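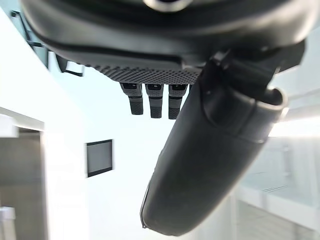
Notes for the talk: Does the dish rack earn its place?

Slot is 20 minutes plus questions. Water on the lectern. Speak slower than at the run-through.

Opening

Ask for hands: who owns a dish rack? Then: who likes it? Wait for the laugh, if there is one, and move on.

Say up front that I came to this as a doubter. Every kitchen catalog I get tells me that the right rack will fix the mess by the sink. I have bought three of them. The mess by the sink is fine, thanks for asking, and it now has a rack in the middle of it.

The claim I want to poke at tonight comes from the Sundard booklet, the one they hand out with their kitchen plans. It says a rack that sits over the basin "gives you back your counter." Read that line out twice. Gives you back your counter, and takes your sink. I'd like somebody to mention the second half.

What we did

Keep this short, people glaze over. We kept a dish diary for the month of April in a handful of homes on Hsueh Street. Every time somebody put something in a rack, they made a mark. We ended up with 1781 marks. Of those, 478 were plates. Bowls, mugs, lids and the rest make up what's left, and I don't trust the split between bowls and mugs because two homes called everything a cup.

Be plain about the weak spots before anybody in the back row brings them up. Small group. People who agree to keep a dish diary are already odd about dishes. One home went away for a week and filled in the sheet from memory.

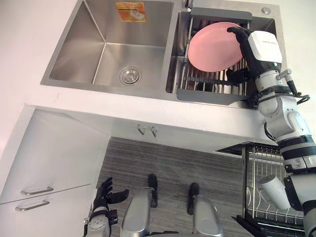
My quarrel is with the second basin. If you have a double sink, you were sold two basins on the promise that you'd wash in one and rinse in the other. Put a rack of steel rods across the smaller one, stand a pink plate up in it, and you have a single sink with a shelf next door. Maybe that's a good trade. The big basin on the left is clear, and I'll grant that a clear basin is worth something at seven in the evening. But look at what's down under the rods, dark shapes you can't quite make out. In our diary homes that lower space was where spoons went to be forgotten. (Pause. Let them look.)

Go on to plates. A plate on its edge drains well, I have no argument there. A plate laid flat on a towel drains badly and everybody does it anyway. When I asked why, the common answer was that the slots were full. Full of what? Lids, mostly, and a lunch box that lives there now.

The cost bit

The Gradia rack, the cheapest we tried, has rods spaced too wide for side plates. They lean, then they slide. The Zuller one is tighter and a pain to scrub between. Neither maker says anything about cleaning the thing, which I find hard to forgive in an object that spends its life in drips. Some 300 of our diary marks had a note beside them, and the word that came up most was "moved," as in moved the rack to get at the sink. Do the voice here if the room is warm.

Don't get dragged into dishwashers. If asked: 198 of the marks were things that came out of a dishwasher still wet on top. So no, owning one doesn't let you off.
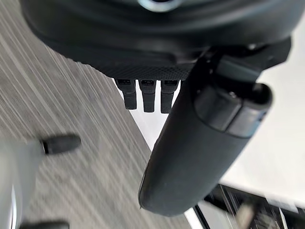
What I'd tell a friend

Use the over-sink kind if your counter is short and you cook for one or two. Take it out of the sink every night, all of it, and put it away with the dishes. If you won't do that – and I won't, most nights – then a plain folded towel and a bit of drying by hand does the same job for less money.

Skip the part on colors of handles if running late. Gray handles show hard water less than white ones, that's all it says.

Questions I expect

Wooden racks: only one home had one, so I can't say.
Silicone mats: same trouble as towels, plus a smell.
Will I share the sheets: yes, paper copies by the door, take one, please put the pens back.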